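Progress report: Shared Meals for Newcomers, Brimbridge
Prepared for the Giannakopoulos Fund, second period

We are glad to report to the Fund on the second part of our work. The project brings together families who are new in Brimbridge and neighbors who live here for many years. They cook and eat one meal together, and the language practice happens at the table.

In this period we held 4 evening meals, one more than in the plan. Three were in the Wurninon hall and the last one was in the Gosden Street school kitchen, which has better ovens but is harder to reach by bus. Families with small children told us that a start at 6 p.m. is too late for them. From April we begin at 5 p.m. and serve the soup first, so the children can eat before they are tired.

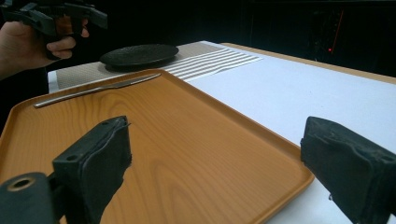

The recipe booklet is moving more slowly than we hoped. We have collected the recipes, but many people cook without measuring, and "a handful of flour" is not the same for every hand. Two of the recipes must be tested again before printing. The translation into plain English is finished for the soups and breads. The sweets are still waiting, and we ask for your patience with this part.

From your grant we spent 300 dollars on kitchen goods and printing of invitation cards. The transport money is almost not used, as most guests came on foot or shared a car. We would like to ask your permission to move this money to child care during the meals. Parents asked for it at every meeting.
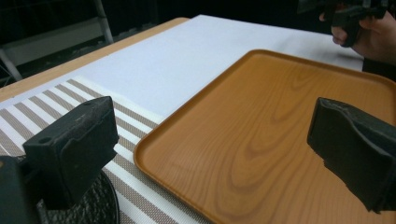 Orange tray with wood-grain pattern, on a white sheet.

There were also difficulties. The hall was booked twice for the same evening and we had to move our meal with short notice. We now keep a written agreement with the hall office. The allergy form was too long, and guests left half of it empty. We made it shorter, with 4 questions on one page, and it is printed in larger letters.

The conversation cards work well with adults but less well with teenagers, who prefer to help in the kitchen. For the next period we plan 2 meals where the teenagers choose the menu and write the shopping list in English.
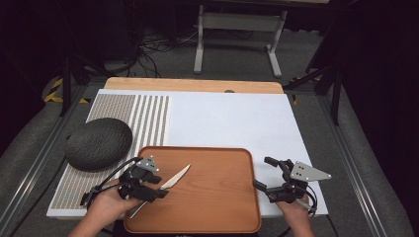
Kitchen knife over the wooden tray.

Before the next report we will finish the booklet text, get two prices from printers and send you the draft pages. The full list of costs will come separately.

Contact: Shared Meals for Newcomers, Wurninon Hall, Brimbridge | © Shared Meals for Newcomers | Back to top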